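News > Politics and Money > Visits

We had been writing about the Walczak money for the better part of a year when the invitation came: an open day at the Vukora Foundation, in its new building on the Flunport waterfront. I said yes before I'd finished reading it, and my editor said I should at least buy a decent jacket.

Regular readers will know the background. Before he was a minister, Walczak ran a ferry company called Trurnemmont, and when it was wound up a good part of its cash went into Vukora by way of a loan that has never been properly explained. Vukora says it's a charity and the loan has been paid back. We've asked to see the paperwork three times since March.

The train takes 17 minutes from the city and it's a lovely run along the harbour, so I arrived in a very good mood. There was a table of name tags, a cheerful young fellow pouring tea, and a line of people that I'd guess was half neighbours and half party members (you get to know the shoes).

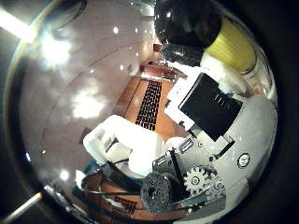

Aniela Dudek, the foundation's director, took our group of 20 through herself, and I'll say straight out that she was charming and very patient with me. She told us Vukora has given out 3000 grants, mostly small ones to clubs and schools. I asked who sits on the board. She named 7 people, and I recognized four of them from the old Trurnemmont annual reports, which I happened to have in my bag.

Did that bother her? Not at all, she said, it was a small harbour and everybody had worked for the ferries at one time or another. Fair enough, my own uncle did.

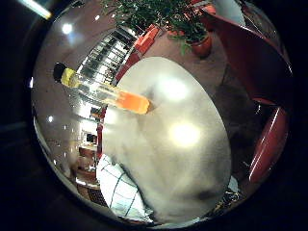
On the tour at Vukora, Flunport, November 2, 2018.

On the loan I got a kind smile and the address of their lawyer. I've written to him, and also to the minister's office, where the phone was picked up and put down again rather quickly. Afterwards I had a second cup of tea with a retired deckhand who wanted to talk about the pension fund, and he has promised to post me his old statements. If any other readers still have theirs, please send copies, as we'd like to put the dates side by side before the next instalment.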